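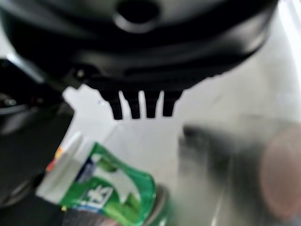
3 min read

Speaker notes: What the wood floor quote leaves out
Yesenia Condori, home services evening, Plultville

Open cold. Ask who has a quote for floor work in their bag right now. Wait for hands.

I've spent years reading quotes for people who were about to sign them. Most are one page, and half of that page is the logo. The one I'm putting up first came from a couple on Arnier Street. Price at the bottom, the word "refinish" at the top, and very little in between.

Ask the room what "refinish" means. You'll get three answers. Let them argue a bit, then say the contractor may have a fourth.

To me it should mean sanding to bare wood, filling, stain if you asked for it, and a stated number of coats. I have seen it used for a light buff and one coat of something shiny. That's a fair service at a fair price — but it's a different service, and it won't take out a dog scratch.

Read out the Arnier quote line by line. Slow down at "dustless." I've yet to walk into a dustless house. Ask what machine, what vacuum, and who wipes the window sills.
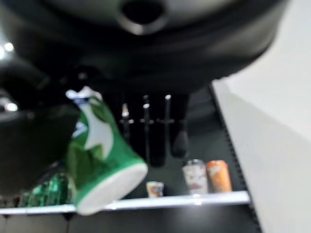

The moisture question

Herman Mangundap lent me his meter for this part. Pass it around, and get it back before the break.

New boards have to sit in the house before they go down. How long depends on the wood and the house, so be wary of anybody who gives you a number over the phone. Ask for readings, of the boards and of the subfloor, written on the job sheet. If they tell you they can feel it by hand, thank them for coming.

Herman's story goes in if there's time: 26 boards cupped in one dining room, and an installer who blamed the mop. Skip the part about the lawyer.

Somebody will ask about the sealer, the one sold as Sallport. I haven't tested it and shouldn't pretend I have. The leaflet says "lifetime." Whose lifetime? Leave it there and move on.
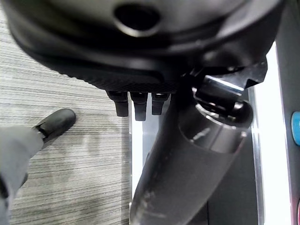
Plultville, 3 August 2021

Added after the first run of this talk. Too long on stain colors, cut that to one slide. People wanted numbers, so use the stair job: quoted as a flat rate, then $487 extra for "edge work." Stairs are mostly edges. Ask the room what they thought the flat rate was for.

Also got pushback from a man who said good crews don't need all this in writing. Maybe so. I'd answer that a good crew loses nothing by writing it down, and then take the next hand. Don't get drawn in like last time.

Pal, the booking app, came up twice. My view is the same as it was: a star rating tells you the crew was polite and showed up. It says very little about how the finish looks after two winters.
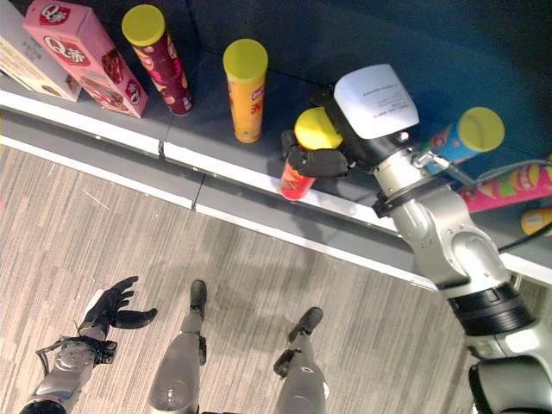
Five things to get on paper

Grit sequence, first to last. Number of coats and the product name. Who moves the furniture and who moves it back. What a callback costs. When you can walk on it, and when rugs can go down — two separate dates.

Leave the list up during questions. Handouts by the door, 66 copies.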